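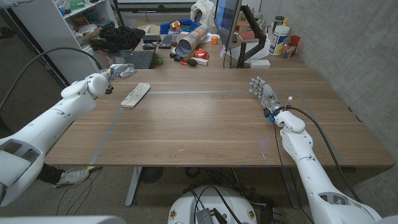

A wooden desk with a remote control on it, and a busier one behind.

Have you ever wondered why some desks look so full? A desk is really just a table where people work, but all sorts of things come to live on it, and today we're going to have a nice long look at them!

Let's begin with wood. See those thin lines running across the top? They are called the grain, and they come from the way a tree grows, a little more every year. Run your finger along a wooden table at home and you may even feel them.

Now for tape. A strip of gray tape can make a shape on a desk, a bit like the lines on a playground, and it shows everyone which part to use (and it peels off again later, which is handy).
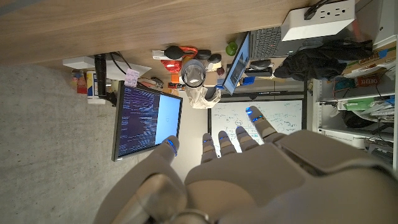

A red cup, a glass jar and a pink sticky note are all part of this desk.

Little things like to wander, so people give them homes. A jar is good because you can see through the glass. A crate is good for bigger bits and bobs, and a pouch with a zipper is the best of all for pencils, at least I think so! 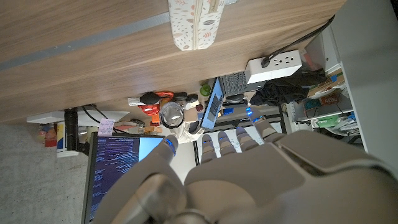
Then there are the cables. Computers need electricity, and a power strip lets one wall outlet share with several plugs. Cables do love to tangle, though! Please leave the plugging in to a grown-up, and keep drinks well away.

More to read
Why Do Pencils Have Erasers?
Who Thought Of The Zipper?
How Glass Jars Are Made
What Makes Sticky Notes Sticky?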